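Comparing fingers before comparing arms: a conversation with Irén Szalai

Irén Szalai runs the end-effector bench at Skorkero, a small integrator that fits light-duty arms into packing and kitting cells. Over the past winter her group compared several sets of parallel-jaw fingers on one arm with one controller, changing only what touches the part. The results were circulated internally in March. We spoke with her and with Fabian Kofler, who wrote the test software, about what was measured and what they would do differently.

The starting point was a complaint from a customer site. Flat parts were being picked reliably in the morning and less reliably by late afternoon, and the customer wanted a stronger gripper. Szalai was not convinced that force was the issue.

"The motor current at closing was the same at both ends of the shift," she said. "If the current is the same and the part slips, I look at the surface of the finger and at the geometry. A stronger motor would have marked the parts and slipped a little later in the day."

The group settled on a test with as few variables as possible. One arm was bolted to a bench with a plain light top. The gripper body stayed the same throughout. Five finger sets were made to the same mounting pattern, differing in tip radius, stiffness and contact surface. Each set ran 1000 cycles of approach, close, lift, hold and release on the same group of parts, with a wrist camera recording every cycle.

Kofler insisted on the wrist camera. Earlier comparisons at the company had used a fixed camera on a stand, and he considered the footage nearly useless for diagnosing a failed grasp.

"From the side you see that the part fell," he said. "From the wrist you see where the tips were when they closed, relative to each other. Those are different questions, and the second is the one I can do something about."

The drawback is that the camera has to be calibrated to the gripper each time the fingers are changed, because tip position in the picture depends on finger length. The first version of the procedure took most of an hour. Kofler cut it down by having the arm close the fingers over a bare section of bench, with no part between them, and fitting the tip outlines in that view. 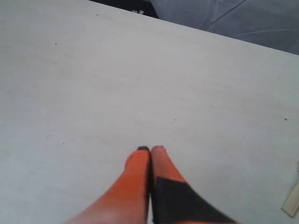
"A closed pose gives you a zero," Szalai said. "You know the gap should be nothing at the tips. Whatever the encoder reports at that point is your offset. If it moves during a run, something has worn, shifted or bent."

The offset did move in two of the sets. In the softer one the tips spread slightly under load and did not return fully to their original position. In the other, a pad had crept along the finger under repeated shear. Neither change was large enough to see by eye during a run, but both appeared in the logged offset well before the first dropped part.

Contact surface mattered more than expected, and tip radius mattered less. Bare plastic fingers performed acceptably on cardboard and poorly on coated stock. Adding a dark, higher-friction layer improved the coated stock and introduced a release problem: thin parts occasionally stayed with one finger as the jaws opened. The group tried covering one finger and leaving most of the other bare.

"Asymmetric fingers look like a mistake," Szalai said. "They release better, because the part has a preference for which side it stays on, and you can then open the jaws with a small sideways move to shed it. We would not have tried it if we had been buying fingers from a catalog."

She was careful about the limits of that result. It applied to thin parts gripped by the edge. On blocks and short strips there was no measurable difference between symmetric and asymmetric arrangements.

Color turned out to have a practical effect as well. Kofler's outline fitting depends on separating the finger from the bench, and a saturated orange finger on a pale surface is an easy case. Gray fingers gave him trouble under the same lighting. A dark pad can confuse the fit if it covers the edge of the tip, so the software now masks the padded areas and uses the remaining colored edge.

"I asked for orange," he said. "Rostislav Gajdoš prints the fingers and he had gray loaded in the machine. We had a discussion about that."

The controller was the part of the test that Szalai would repeat. The group used a Matoušek unit already in stock, running the gripper loop at 200 hertz. Partway through the work, Teresa Hegarty at Ningate lent them a Rodedura controller, which reports motor current with less filtering. The two could not be compared directly on the main test, since the borrowed unit arrived after three of the sets had been run. A short series on the remaining two showed that the onset of slip could be read from the less filtered current signal, which the older unit smoothed away.

"That is an argument for the controller, and we did not set out to test controllers," she said. "I put it in an appendix and marked it as such."

Asked what a smaller shop should take from the work, Szalai suggested logging the closed-tip offset at the start of every shift. It requires no additional hardware on most electric grippers. The customer that prompted the study now does it, and replaces pads when the offset passes a set threshold. The gripper itself was not changed.

A second round is planned with 8 finger sets and the Rodedura unit from the start. Jozefína Jireš will take over the part handling, which was done by hand in the first round and which Kofler described as the slowest step in the process. Cloth and other limp materials are on the list. Szalai expects the current rigid fingers to do badly on them.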